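Ticket 1554 - Room 14, ceiling lights wrong colour and cutting out
Site: Odley
Raised by: Ruxandra Vasiliu
Assigned to: Olumide Akinola
Status: Resolved

Reported
The lights in Room 14 have looked yellow since the panels were changed in September. The row nearest the door also drops out for a second or two, mostly before 10 am. White things look cream and it's hard to match colours under them. The switch by the door has been tried both ways and makes no difference.

Olumide, first visit
Checked the fittings. The door row has two Trokau panels set to warm white. The others are the older Gimgate ones, set to cool. There's a slide switch on the back of each Trokau panel and both were left on the factory setting. Moved both to the middle position. The dropout didn't happen while I was there. Breaker is fine.

Ruxandra, reply
Colour is better, thanks. Door row went off again this morning at 8:40 and came back by itself. The centre row stayed on.

Olumide, second visit
Found a loose neutral in the connector above the door row. Remade it and pulled on every other connector in that run - all tight. Swapped one driver as well, part 685 from the Le Goff order. Left the lights on over lunch with no dropout. Please check the colour again when you get a chance so I can close this off.

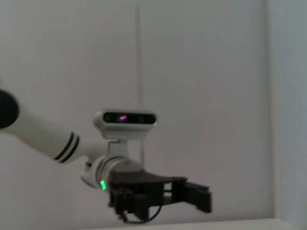
Colour is what I'd call neutral now and I'm happy with it. The white casing is coming out white with no cream cast, the background is pale, and the small green light is easy to pick out against the casing. Before the change I'd have called all of that yellowish. No dropouts since the second visit either. - Ruxandra

Olumide, closing note
Closing. Old driver is in the scrap bin in the plant room. If the door row goes off again, reopen this ticket and put down the time.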